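Square table

A square table is a table whose top has four sides of equal length. It is among the simplest pieces of furniture to describe and among the more troublesome to buy, as most rooms are longer than they are wide and most households contain a number of people other than four. Square tables are used for eating, card games, office work and the long-term storage of mail.

Terms

In everyday speech the word "square" is applied to almost any table that is not round. Dealers are a little stricter. The furniture writer Ehsan Ahmadpour, in his survey The Even Table, allowed the name to any top whose sides differ by no more than the width of a thumb, and did not say whose. Tables beyond that limit are sold as "near square," or, if they have been in the shop for some time, as "square."

A square table with hinged flaps that turn it into a longer table is known as an extending square. Owners tend to leave it extended.

Placement

A square table may stand in the middle of a room, where it can be used from all sides, or be pushed into a corner, where it loses two of them. The corner position is common in small apartments. It frees the floor, hides the worst edge of the table, and leaves one diner facing a wall.

Corners are seldom true right angles. Plaster builds up where two walls meet, and older houses settle, so that a table with perfectly square corners will usually touch one wall and stand off from the other. The wedge-shaped gap left over is called the crumb line in some trade manuals. Fitters deal with it by trimming the table, packing the wall, or mentioning that they have another appointment.

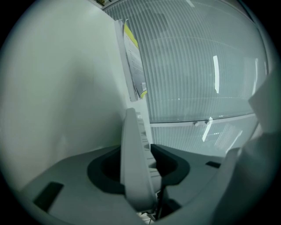 The corner of a room.

Seating

The square table seats four. Attempts to seat more have a long record. Five can be managed if one person agrees to sit at a corner, with a table leg between the knees, and this person is nearly always the youngest. In the hill country near Ornwood, an unmarried guest who sits at the corner is said to stay unmarried for seven years. The same belief exists in several other places with different numbers of years, which suggests that the matter has not been tested with much care.

Because no side is longer than another, a square table has no head. This has been praised as fair and has also been the cause of arguments, as a household used to having a head of the table will go on having one and simply disagree about where it is. Shahram Golestani, who wrote on table manners for a regional newspaper, advised that the head be taken as the side nearest the kitchen. He later changed this to the side farthest from the kitchen, following letters.

The Ornwood tables

The best-known group of square tables was made at Ornwood by the Dorari workshop, which supplied inns and schools. The surviving order book lists 1162 tables, of which 643 are marked as returned. The usual reason given is "wobble." Ahmadpour argued that the tables were sound and the inn floors were at fault, a view first put forward by the Dorari workshop.

The rival firm of Zindis answered with a three-legged square table, which cannot wobble on any floor. It can, however, fall over when leaned on at the unsupported corner, and production stopped after 220 had been made. They are now worth a good deal more than the four-legged kind. A Zindis table shown at the Bakhtiari saleroom on January 11, 2025, was offered with a note asking visitors not to touch it.

Office use

Square tables entered offices as meeting furniture and were gradually taken over by people who wanted somewhere to sit. As a desk, a square top is deeper than it needs to be. The far third is out of comfortable reach and fills with things the user means to deal with later. White tops are popular with buyers, who like how clean they look, and less so with whoever wipes them.
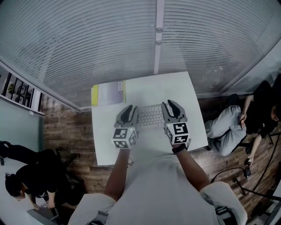 A white square table with a keyboard, viewed from above.

Care

Square tables need no special care. Tops should be wiped and legs tightened. Folded cardboard placed under the short leg is regarded as a temporary repair, and examples have been found in place under tables three generations old.

See also

Card table
Drop-leaf table
Round table
Wobble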